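Unit 7 - Evaluating a packaged manipulation kit
Course notes, updated 08/01/2023

Reading for this unit: the Hilum starter guide, chapters on setup and on grasp tuning. Skip the cloud chapter, we don't have the license.

What we're doing

Last unit was writing your own pick routine from scratch. Now we look at one you can buy. The Hilum kit (sold by Stallov) is a simulator plus a library of ready-made pick and place skills. You get arm models, a few tables, an object set, and a script layer on top. Price for teaching use is 261 per seat per year, after the trial. Trial is 30 days and does everything except export.

Question for the unit - would you tell a small shop to pay for this? Not "is it cool". Write as if somebody has to sign the order.

What's in the box

- simulator with the floor grid and basic lighting
- skill library: reach, grasp, lift, place, regrasp
- object set, 216 models, mostly kitchen and workbench stuff
- logger (joint positions, finger gap, contact flags)
- Ruditz plug-in for importing your own shapes. Extra cost, not reviewed here

Setup notes

Install went fine on the lab machines, roughly 2 hours including the download. On laptops with no real graphics card it runs but the contact solver crawls. Turn shadows off first, then drop the render rate. Do NOT drop the physics rate, your grasps will go weird and you will blame the skill library.

Units are meters everywhere except finger gap, where it's millimeters. Yes really. Check your scripts.

Thin objects

Most of the marks in the lab are here so read this part twice.

Boxes and mugs are easy. Any kit can do boxes and mugs. Thin flat things lying on a table are where you see what you paid for. Issues to look for:

Approach height. Too high and the fingers close over the top of the thing. Too low and they hit the table. The Hilum default leaves a safety gap that is okay for a block and too big for a tray or a plate. Look up "table clearance" in the skill settings.

Approach direction. Straight down is the default. Sometimes tilting helps, but then one finger gets to the table before the other. Try both, log both.

Grip across the narrow side. Obvious, but the grasp picker does not always choose it. If it offers you the long axis, override by hand and note that you did.
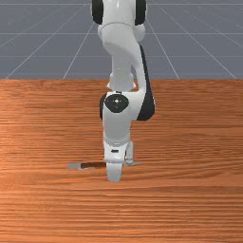 Fig. 7.2 - Hand pointing straight down at a thin flat item, fingertips close to the tabletop.

When you stop a run at this stage, read three things off the logger before going on: finger gap, height above table, contact flags. Contact should be off for the table. If it's on, back up and fix clearance, don't just push the lift command through and hope.

Also - move the camera. A low side view is good for judging height and useless for checking that the fingers are lined up along the object. Add a top view and compair.

Versus Arabzadeh

The other product on the list is Arabzadeh, same kind of package, smaller object set, better docs. Its grasp picker is slower but lets you rank the candidates yourself. Hilum hides the ranking. For a class I like seeing the ranking, for a shop maybe no one cares. Your call, argue it.

My notes so far on Hilum: skill library solid on chunky objects, clearance defaults need work, logger very good, error mesages poor ("skill failed" and nothing else). Support answered in the forum, not by mail.

To hand in

1. Log files from your thin object runs, with the settings you changed
2. One page review, buy or don't buy, for a shop that handles flat parts
3. A short list of what you could not test in simulation. Friction goes on it. So does anything about wear on the fingers

Pairs are fine, one upload per pair. Put both names in the file header.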